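Table paper

Table paper is plain paper laid flat over a table to protect the top and to give a clean surface for work, play or meals. It is most often white, and it may come as single large sheets or be cut to length from a roll. People know it by a good many names, depending on where they grew up and what they used it for: cover paper, craft paper, drop paper, or simply "the big paper", which is what most children call it once they have been allowed to draw on it.

Although it is a humble thing and seldom written about, table paper has a place in a great many homes, schools, halls and workrooms. It is cheap, it is light to carry, and it can be folded up with all its crumbs and clippings inside when the day is over. Anyone who has tried to lift dried glue out of the grain of a good table will understand the fondness people have for it.

History

Covering a table to save it from wear is a very old habit, and cloth did the job long before paper was cheap enough to be used and thrown away. Once paper could be had in long rolls, shopkeepers kept it on the counter for wrapping, and it was a short step from the counter to the kitchen table. Families saved the larger pieces from parcels, smoothed them out by hand and used them again for baking day, shoe polishing and school projects.

In the town of Wilby the custom is still kept up at the June craft fair, where every table in the hall is papered before the stalls are laid out. The paper there was for many years supplied by Michaelidis's older rival, a stationer at Cevbridge, and later by the Michailidis paper shop itself, whose long rolls are fondly remembered by people who helped set up as children.

Types

White sheet paper is the most familiar kind. Its great strength is that small things show up clearly against it – a dropped bead, a pin, a tiny screw – and colours look true beside it, so painters and model makers tend to favour it. It does show every mark, though, and can be a little bright to work over under a strong lamp.

Brown paper is usually tougher and more forgiving of spills and smudges. It is well liked for messy jobs such as potting up seedlings, and a good many people think it looks handsome under a plain supper as well.

Coated paper has a thin layer on one side to slow down water and paint. It costs more, and it generally can't go in with ordinary paper recycling, so it is worth checking the rules where you live.

Newsprint, either as old newspapers or as blank end rolls, is the thriftiest choice of all. Printed pages may leave ink on damp hands or on a pale tabletop, and this has spoiled more than one otherwise happy afternoon.

Laying the paper

The table should be wiped and left to dry first, as crumbs trapped underneath make bumps that are very annoying to draw over. A sheet from a roll will want to curl, and the easiest cure is to lay it curl side down and stroke it flat with the side of the hand, working from the centre out to the edges.

The paper need not reach every corner. Many people like to leave a strip of the bare table showing on one side, where a mug or a tray can sit out of harm's way. On a light wooden table, a broad white sheet placed like this makes a calm and tidy place to work, with the wood still there to be enjoyed along the side.

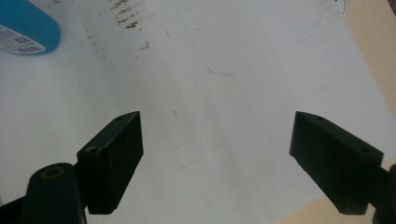 Holding it in place

Low-tack tape at the corners is the usual method, and it should be tried on a hidden spot first if the table is waxed or oiled. Clips made for tablecloths work nicely on thinner tops. Where two sheets are needed, they are overlapped a little and taped along the join, so that nothing small can slip between them.

Weights are the gentlest way of all – jars, books, smooth stones – and they have the advantage of being easy to shift when somebody needs the space.

Reuse and disposal

A sheet that is only creased can be turned over and used again. The Skenberg guide to home crafts, a much-thumbed little book, suggests keeping a used sheet for wrapping and cutting patterns, and tearing the last of it up for the compost. Plain, uncoated paper breaks down well if it is torn small and mixed with kitchen scraps. Paper with heavy paint, glitter or oil on it belongs in the garbage.

See also

Butcher paper
Drawing paper
Oilcloth
Tablecloth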